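Notes for the club evening, 19/01/2021. Keep it to the bowling, leave batting for August.

## 1. Where we were

- Jolleck had one seam bowler who could get through a full spell. Everyone else bowled two or three overs and was taken off.
- Lost to Hokach by 60 runs. Mention the no-balls, then move on.
- Pause for the people who played in that match.

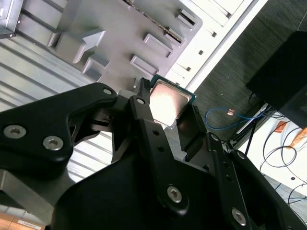
## 2. Changing the run-up

Most of our young bowlers ran in too far and too fast. We cut every run-up by 3 paces and marked it with tape. No-balls dropped within a month. Speed stayed about the same, as far as we could tell without a speed gun.

Say that the Khunthong coaches do it differently. They let the bowler pick the length and only fix the last 2 strides. Worth a question from the floor if there is time. 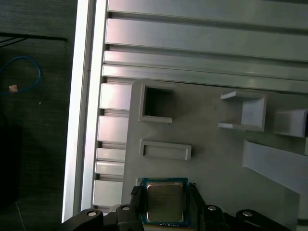 The spinners had their own session at the far net. They bowled at a towel laid on a good length, 100 balls a week each, and wrote down their hits. Read out the first and last week's scores.

## 3. Next season

- Away at Drosden first. Slow pitch, short boundary on the road side.
- Two spinners in the side, maybe three.
- Nets open an hour earlier. Ask for names at the door.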